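How to Chart a Punting Game From Video

By Yến Lương
Updated 07/12/2020

The official box score gives you the number of punts, total yards, the average and the longest kick. It does not give hang time, operation time or where the ball was fielded. All of those can be pulled from ordinary sideline or press box video with a spreadsheet and a player that steps one frame at a time. A full game takes me less than an hour.

The rules below are for the college game. Check your own rule book for the touchback spot before using them at another level.

What you need

Game video with every punt shown from snap to dead ball. Press box height is best. Broadcast video works, but the cut to a closer camera sometimes hides the catch.

A player with frame stepping. I use Follier. Any program that shows the frame number will do.

The play-by-play sheet, for checking yard lines.

Step 1. Confirm the frame rate

Open the file properties and read the frame rate before anything else. Most of the video I am sent is 30 frames per second. At that rate one frame lasts 1000 / 30 milliseconds, or 33.3. A one-frame error in reading the kick is therefore 0.03 seconds, small enough to ignore when times are reported to the tenth.

If the file has been through a sharing site, check it against the stadium clock. Pick a stretch where the clock is running, note the frame where a second turns over, and step forward until ten more have run off. You should have moved 300 frames. If you have not, the file was converted, and every time you take from it will be off by the same ratio.

Step 2. Set up the sheet

One row per punt. Columns, left to right:

Punt number
Quarter and clock
Line of scrimmage
Snap frame
Kick frame
Catch or landing frame
Spot fielded or dead
Result
Return yards
Notes

Enter the line of scrimmage as a number from 1 to 99, counted from the kicking team's own goal line. The team's own 28 is 28. The opponent's 45 is 55. Do the same for the spot where the ball is fielded. Gross distance is then one subtraction, and you avoid the usual mistake of adding across midfield in your head.

For Result, use one code only: R for returned, FC for fair catch, D for downed, OB for out of bounds, TB for touchback, B for blocked.

Step 3. Mark the three frames

Snap frame: the first frame in which the ball has moved. Watch the ball and ignore the center's head, which often moves early.

Kick frame: the first frame in which the foot meets the ball. On low-quality video the foot is a blur. Use the first frame where the ball has changed direction and go back one.

Catch or landing frame: the first frame in which the ball touches a player or the ground. Do not use the end of the roll. Hang time stops at first touch, whatever happens afterward.

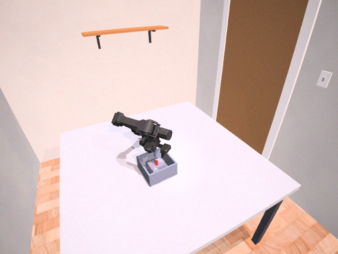

Rendering of a robotic arm over an open bin on a white table.

Step 4. Work out the times

Operation time is the kick frame minus the snap frame, divided by the frame rate. Hang time is the landing frame minus the kick frame, divided by the frame rate.

A worked row: snap at 412, kick at 475, catch at 601. Operation time is 63 / 30, or 2.1 seconds. Hang time is 126 / 30, or 4.2 seconds.

Keep the raw frame numbers in the sheet. If someone questions a time later, you can go straight to the frame and look again. A sheet that holds only the finished times has to be redone from the start.

Step 5. Gross and net

Gross distance is measured from the line of scrimmage, not from the punter's foot. It runs to the spot where the ball was caught, downed or crossed the sideline. For a touchback it runs to the goal line.

Net distance is gross, minus return yards, minus 20 for each touchback. Penalties are handled differently by different staffs. I leave them out of net and write them in Notes.

The Donditz sheet from the Brement game shows how far the two can separate. Donditz punted 9 times for 339 yards, a gross average of 37.7. Brement had 30 return yards in total, and one punt went for a touchback. The net is 339 − 30 − 20, or 289 yards, an average of 32.1. More than five yards a kick disappeared between the two columns, and 20 of the 50 lost yards came on a single ball that bounced into the end zone.

Blocked punts

A blocked punt counts as a punt in the box score if the ball does not cross the line, with exceptions depending on who recovers. Follow the official scorer for the totals. In your own sheet, give the row a B, leave hang time blank and keep it out of the hang time average. Do not enter zero. Spreadsheets skip blanks in an average but count zeros.

Operation time should still be filled in for a block. It is the first number a coach will ask for.

Rugby-style punts

A punter who rolls to one side before kicking will show a longer operation time and a shorter hang time. Averaging these with standard punts gives a figure that describes neither. Add a column marked S or R for style and average each group by itself. With Garcia, who mixed the two all season, the combined hang time was useless until I split them.

Common errors

Total yards do not match the box score. Check touchbacks first. The gross should end at the goal line even if the ball was fielded deep in the end zone.

Hang time comes out above 5.5 seconds. Possible, but look again. Usually the landing frame was taken after a bounce.

All times look slightly long or short by the same share. Wrong frame rate — go back to Step 1.

A camera cut falls between kick and catch. Time is normally kept through a live cut, so the count still holds. In an edited highlight it may not. Mark the row with an asterisk and leave it out of the average.

Save the finished sheet under the opponent's name and the date of the game, and keep the video file in the same folder.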